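Celham Adult Reading Program
Interim Report to the Dimitrov Fund
Nov 27, 2019

Since the grant period opened in July, the program has enrolled 40 adult learners at the Grarulcombe branch library. Evening classes are led by Loredana Bassi and Corrado Ruggiero. Attendance has remained steady, although 7 learners moved to the morning group following changes in their work hours.

The book purchase approved under the original budget is complete. Nearly 2,000 dollars was spent on large-print readers and workbooks, and the titles are now available for home loan.

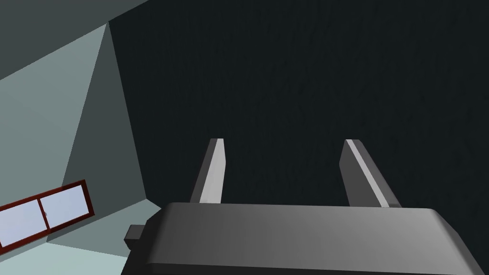 Computer rendering: gripper with two parallel fingers, spaced well apart.

The second writing unit was delayed while the Motell workbooks were on back order. Morena Mazza has revised the class calendar, and the unit will be taught in full before the close of the grant period. No change to the total award is requested.

Individual reading reviews are under way. Results will be included in the final report, together with a full statement of expenses.

Respectfully submitted,
Settimio Marras
Program Director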